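I think kids get too many toys that do the playing for them. There, I said it! My nephew has a talking dinosaur with 15 buttons and a volume switch that goes from loud to louder, and he was done with it by lunch.

My friend Nathalie Coppens laughs at me for this -- she says I'm just getting old, and that our parents said the same about our cartoons. Maybe so. But I watched her own daughter spend most of a rainy afternoon in March turning a shoebox into a hospital for buttons (some of them were very sick), and I haven't seen any gadget hold her like that.

And the prices! I saw a "learning station" for 70 dollars last week. It sings the alphabet. So can I, badly, for free. 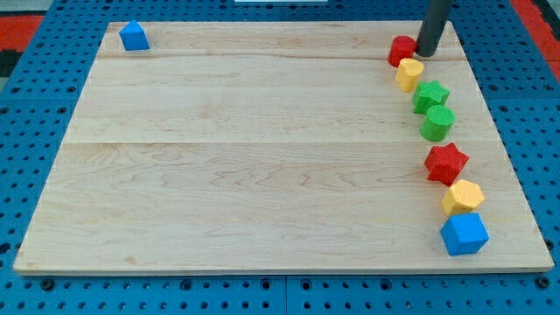
What bugs me most is how guilty the ads make parents feel, like a kid without the newest thing is already behind. Behind what? They're four. Let them be bored for a bit and leave the plain stuff where they can reach it. I'd take the button hospital over the dinosaur any day.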